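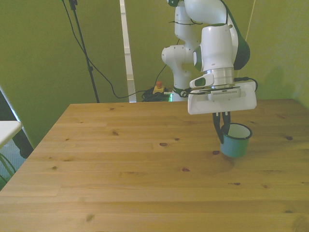 1/ Grasp planner, week three

Print | E-mail

The planner now grips a mug by the wall, two fingers dipped over the rim, and I am unreasonably proud of it. The previous version thought a mug was a solid cylinder and kept proposing we squeeze the whole thing like a lemon.

2/ The fix was a single flag. Somebody had set "fill_concave" to true in June and left a comment reading "temporary." Git blame says the somebody was me.

3/ Next problem: knots in the pine. Our segmentation net from the Tridamton days was trained on a plain gray bench, so every dark oval on a plank is a small flat object worth picking up. It has great confidence in this.

4/ Yuzuki Morikawa suggested fitting the table plane first and throwing out anything with no height. I had spent two days on a knot classifier. I have deleted the knot classifier. We don't discuss the knot classifier.

5/ Timing, for those who asked: 537 ms per plan, down from 1235. Most of that came from not logging all 3000 grasp candidates to disk as pretty-printed JSON – with indentation.

6/ Still open: the wrist yaw limit. If the handle comes out on the wrong side, the planner would like to turn 270 degrees the long way, dragging the cable with it. Lesego Pillay has added a cost term for this and named it "please."

7/ Current weight on "please" is 40. At 30 it ignores us. At 50 it refuses to move at all, and I respect that.

8/ Branch is up on the Mansilla repo. Tests pass except the one that's called test_everything.

Filed under: Robotics Software, Motion Planning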